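Participants Wanted: Seasonal Respiratory Illness Household Study

The Koyama Public Health Center in Jalport is looking for 200 households to take part in a study of how colds, flu and other respiratory infections spread among people who live together. Enrollment opens in October and stays open until all places are filled.

County reports tell us how many people test positive at a clinic or hospital. They say very little about people who get sick at home, stay in bed for a few days and never see a doctor. The study, called Prisunano, will follow households through one winter to get a better count of those illnesses.

Who can take part

Your household may be able to join if:
Two or more people live at the address full time
At least one of them is 60 or older, or is under five
Everyone agrees to take part (a parent or guardian signs for children)
You plan to stay in the Jalport area through April
Someone in the home can read and answer text messages in English or Spanish

You do not need health insurance. You can join whether or not anyone in the home has been vaccinated this season, but we will ask for vaccination dates if you have them.

Households where someone is already in another respiratory study cannot enroll. Please tell us if you are not sure.

What you will be asked to do

There is one enrollment visit at our Wosska Street office. It takes an hour for most families. A staff member goes over the consent form, asks about health history and shows you how to use the nasal swab kit. You will take home a box with enough kits for the season, a digital thermometer and a paper diary for anyone who would rather not use the phone survey.

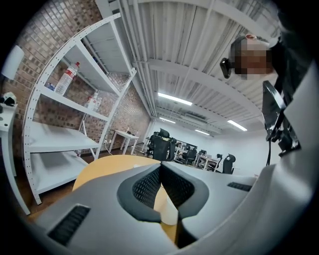
After that, one adult gets a short text survey each week asking if anyone has been sick. If the answer is yes, the sick person swabs at home within 24 hours and drops the sample in the mail using the prepaid envelope. Other members of the household swab on day three, even if they feel fine. The diary is filled out for 21 days from the first symptom.

Swab results are for research and will not be sent to you – please see your own doctor if you need a test or treatment.

Payment

Each household receives a $60 gift card after the enrollment visit and a second $60 gift card when the study ends in April. Bus passes are available for the visit, and parking behind the building is free.

Privacy

Samples are labeled with a code number. Names and addresses are stored separately, and published results will not identify any person or household. You can leave the study at any time and keep any payment you have already received.

How to sign up

Stop by the front desk on Wosska Street between 9 a.m. and 4 p.m. and ask for a Prisunano screening form, or fill out the form on the Studies page of our website. Staff will call you back to go over the questions and set up a visit. Evening visits are limited – if you need one, write that on the form.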